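Clean the jaws first. Please

Quick one before the October shift starts, and I'm typing this standing up.

Everybody at the Flelirville shop wants to blame the software. Grip slips on a T-shirt, somebody opens a laptop. Obinna Ibrahim lost most of a morning to it on the Lorkalum folding cell, retuning closing force, 16 versions of the same file. Then Thaís Sales took a pair of tweezers to the fingers and pulled out lint. Two minutes. Grip came back.

My opinion, and I'll keep having it: the hand-held grippers need the same care as the ones on the cell, and they dont get it. They get dropped in a drawer. 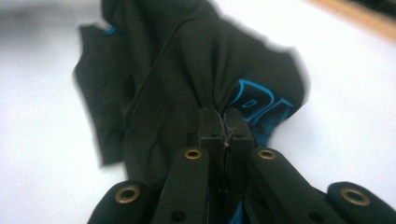

Knit fabric sheds. Threads end up between the fingers, and once there's enough of them you're pinching fluff. Same with the pivots, grit gets in the eyelets and one side starts to lag. You feel it in your hand before any log shows it. So feel for it! Open, close, open, close, before the first garment.

Nygård sells us a service kit and it's fine, I guess. Mostly a brush and a rag. Silus wants a full strip-down every 30 hours, too often if you ask me, people just skip it and sign the sheet. I'd take a dirty brush used at every break over a perfect teardown thats only on paper.

And stop oiling the jaw faces. Whoever is doing that. Pivots only, one drop, wipe it.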